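3.2 Participating schools and lunch arrangements

The study was carried out in two elementary schools in the Amar district, both of which serve a midday meal on site. Enrollment across the two schools was 852 pupils at the start of the fall term. Of these, 138 brought a packed lunch on most school days and were assigned to the home-lunch group; the remainder took the school meal. Group membership was fixed in October and was not revised if a family later changed its arrangement.

Both schools operate two lunch sittings. Younger grades eat first, and the gap between sittings is used to clear and wipe the tables. Seating is assigned by class at the Ekström school and is open at the Skondetti school. This difference was entered as a school-level variable in the models reported in Section 4.

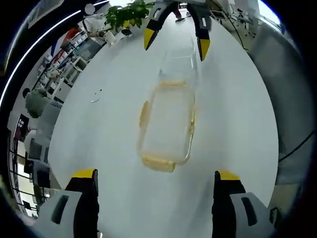 Figure 2. Glass container on a white tabletop.

Time to eat was defined as the interval between a pupil sitting down and the same pupil leaving the table. Time spent in the serving line was recorded separately and was not counted toward eating time. Pupils who left the table and came back were treated as still seated if they returned before the end of the sitting. Pupils sent home or called out of the lunchroom were dropped from that day's record but kept in the sample.

Parents received a short questionnaire in November covering who prepares the lunch, whether the child helps choose its contents, and whether the written lunch policy of the school had been read. The policy differs between the schools. Ekström asks families to leave out sweets and soft drinks, while Skondetti gives general guidance only. Questionnaires returned after the winter break were excluded from the analysis.

Afternoon attention was rated by the classroom teacher on a five-point scale at the end of the first lesson after lunch. Teachers were not told which pupils belonged to the home-lunch group, although many could have inferred this from daily contact. The possible effect of this on the ratings is considered in Section 5.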